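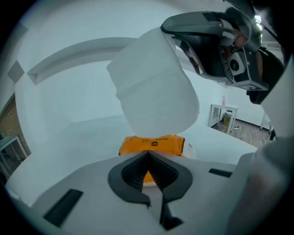
An orange pouch and a white cylinder. Flat and round items often share a carton.

Search this site Enter keyword Go

About Steststead Packing

16 August 2022
By Jussara Vasconcelos

Steststead Packing puts mixed orders into cartons for small companies. Our customers make or import household goods, dry foods, craft supplies and toiletries, and most of them sell more than one kind of thing in the same order. They send us their stock in bulk. We store it, pick it, pack it and hand it to the carrier.

I started the company with Sutrisno Lau in a rented unit on Skotthorpe Road. We had both worked in the shipping department at Valico, a mail-order business that sold kitchen goods, and we had both spent a lot of time opening returns. Pouches came back with split seams. Tubes and canisters came back dented at one end. Most of the damage came from the way items had been put next to each other, and a fair amount of it could be fixed by changing the order in which they went into the box.

Our first customer was Khoo, a family firm selling dry soup mixes. They are still with us. Today we pack for some 300 product lines, and we have moved one door down to a larger unit on the same road.

What we pack

We take items that one person can lift with one hand. In practice that means pouches, sachets, jars with screw lids, cardboard tubes, rolls, small boxes and soft goods in bags. We do not take glass bottles over two pints, anything that has to be kept cold, or anything sold by the pallet.

Pouches are the largest group. A filled pouch looks flat on a shelf but the contents settle toward the bottom, so one end is thicker than the other. We lay them in alternating directions and keep the top seal away from the carton wall. Glossy pouches slide against each other, and for those we put a sheet of plain paper between layers.

Cylinders are harder. They roll, and they leave gaps on both sides that other items fall into. We stand them up when the carton is tall enough. When it isn't, we lay them along the long wall with a paper wedge. A light cylinder can go over pouches. A heavy one goes in first.

How an order is handled

Stock is checked when it arrives. We open one carton in ten and look at seams, lids and labels. If we find a problem we open the rest and call the customer before anything is put away.

Each product gets a card with its weight, its size, and a line or two on how it should be held and set down. Some of the cards are very short. The one for a bag of cotton yarn says "any way up." The one for a certain brand of rice crackers takes up both sides.

Orders are picked into trays and packed from the tray. The packer chooses the carton. We tried a chart that matched orders to carton sizes and gave it up after one October, when half the seasonal orders did not fit what the chart said. We stock 8 carton sizes and people learn them quickly.

Fill is crumpled brown paper. We do not use foam chips. Customers who want printed tissue or a card in the box can send it with their stock and we will add it at no charge, as long as it is the same for every order.

The people here

Sutrisno runs the floor and writes most of the product cards. I look after customers, billing and the carriers. New packers start with single-item orders and move to mixed ones when they are comfortable, usually within two weeks. Everyone here packs during the busy season, including me, and I am slower than I used to be.

Working with us

We ask new customers to send samples of each product before we quote. Please send them in the packaging you sell them in, filled and sealed. An empty pouch doesn't help us much. We pack a few trial cartons, mail them to ourselves and to you, and write down what arrived in what condition. You get the quote after that.

There is no minimum order count, but storage is charged by the shelf. Pickup goes out twice each working day. Questions about rates or samples can go to the office, and questions about an order already with us should include the tray number printed on the packing slip.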